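Home | Diary | Results | Contact

23 Jul 2020

The Umthorpe winter relay is off. Skonside wanted 141 entries before they would pay for the snow machines, and we had 122. Drarnitz might still run a shorter course, 34 km in place of 40, with a decision due in September. I waxed the skis anyway and did hill repeats up to the Meireles hut. Legs heavy, knee fine.

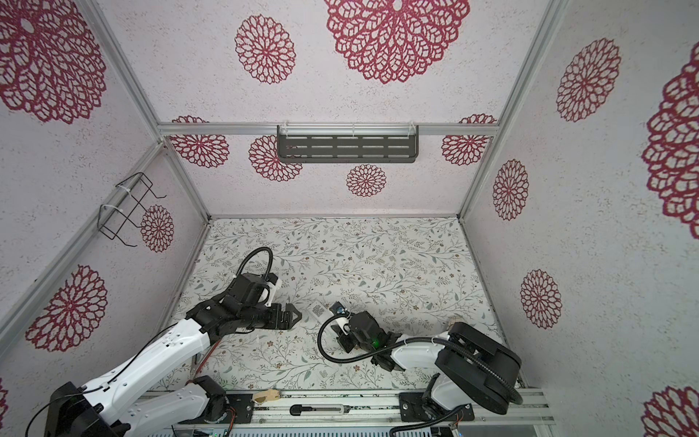 Red medallions on the back wall, with the dark gray shelf.

Entry form for Drarnitz still to print.

2 comments | Share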